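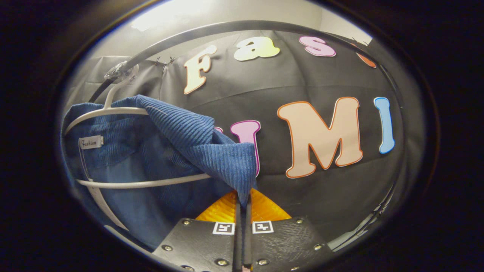
Policy does well in validation, falls apart on hangers. More data or something else?

Asked by Lutfa Ranasinghe in Manipulation > Imitation learning

I'm training a diffusion policy on hand-held gripper demos, fisheye view, fiducial markers on the fingers for gripper width, camera poses from SLAM. The task is taking hold of a garment on a rail near the top edge and moving it along. I have 115 demos, mostly on the same blue corduroy thing, with a few on cotton shirts.

Validation loss looks lovely. On the arm it goes to the right area, closes a bit too early, and gets either air or a tiny pinch of cloth that slips out. I've now had 20 rollouts and counted 4 proper grasps, which I wouldn't show to anybody.

A sales chap from Delleo told us their planning layer "handles deformables out of the box" and would sort this. I'd like to hear from someone who isn't selling it. I've also been told simply to collect ten times more data, and I'm not convinced by that either. Our backdrop has big coloured letters on it and I do wonder if the policy is just learning where the letters are.

Things I've tried: longer action horizon, shorter action horizon, colour jitter, a bigger image encoder (made it worse if anything).

Answer from Krešimir Begović (accepted)

Don't buy anything yet, and don't collect anything yet. Validation loss on this kind of policy tells you very little. If you split by frame instead of by whole demo, it tells you nothing at all, because near-identical frames end up on both sides. Check that first. I've seen two groups at Drargate make the same mistake and both of them had lovely curves too.

Closing early smells of latency. When you record with the hand-held tool, image and gripper width come from the same video, so they line up perfectly. On the arm you have camera delay, inference time, and then the gripper's own lag, and those three don't cancel out. Measure them separately. For the gripper, send it a sine wave and compare commanded width with measured width. If you've compensated the arm but left the gripper alone (most people do) then the fingers close at the wrong point on the path and you get exactly your tiny pinch. It can go either way, early or late, depending on which sign you got wrong.

Then look at your width labels. Plot finger width over time for a handful of demos. Cloth bunching up near the fingers can cover a marker, and depending on your script a missed detection is either filled in from the neighbours or silently set to something daft. If there are flat bits or jumps just when the fingers close, that's your training signal at the one moment that matters.

The letters: cheap to test. Move the rail sideways relative to the backdrop, leave all else alone, run it again. If the arm goes where the garment used to be, you have your answer. Big bright high-contrast shapes that never move are a gift to an encoder, and SLAM likes them too, so I wouldn't rip them down. I'd record some sessions with the rail shifted.

As for Delleo, ask them for failure videos. If they haven't got any, draw your own conclusions.

Comment from Lutfa Ranasinghe: It was split by frame. I feel a bit sick. Also the width plot has a flat stretch at the close in nearly all the demos I've looked at. Haven't done the latency bit yet.

Comment from Krešimir Begović: Fix the split and the labels, retrain, and only then touch latency, or you won't know which one did it.

Answer from Benedetta Guerra

Mostly agree with the above but I'd be wary of blaming the pipeline for everything. Corduroy is stiff and shows its ribs, plain cotton doesn't, and with demos mostly on one garment you can't claim it knows about "clothes". Report your rollouts per garment. If all your good ones are the corduroy then that's a data problem and the sine wave won't help.

I'd also turn the colour jitter off while you debug. It never did us any good and it hides things.

Answer from bultwood_user

we had this, went to force sensing and it was fine after. just use force sensing

Comment from Sheila Tunstall: Fine after how many tries, on what fabric? His question says the fingers close before they get there. A force reading of nothing is still nothing.

Comment from Lutfa Ranasinghe: Her question, but yes.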